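Reporting Institutions, week 9: conflicts of interest and the apology statement
Notes by Shaimaa El Khatib

Read the Heketti case before the seminar. A presenter at Alora, a regional radio station, took paid speaking work from Lahlou, a developer she had interviewed twice. The station's statement in October ran to 500 words and used "trust" in every paragraph. It gave neither the fee nor the date her manager found out. I would mark it as a fail.

Be wary of the poll that came with it. Alora claimed that 60 per cent of listeners still had confidence in the station. It had asked 100 people, all of them on its own mailing list.

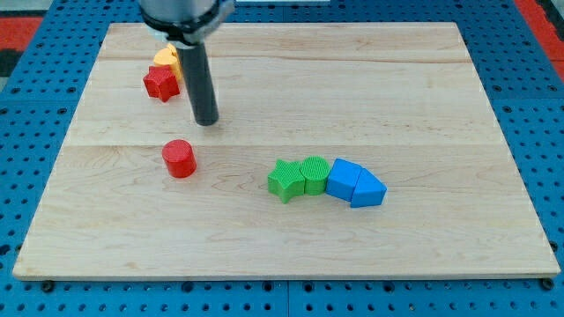

A disclosure register is the usual remedy, and I have my doubts. Staff fill it in themselves, and at most stations it can't be read by the public — so who checks it? Brahim Shehata argues in the course reader that a weak register is better than none. Perhaps. He doesn't say what happens when an entry is left out.

For Fri 8 December: rewrite Alora's statement in 60 words or fewer. Keep the facts, and mark any claim you couldn't stand up with a second source.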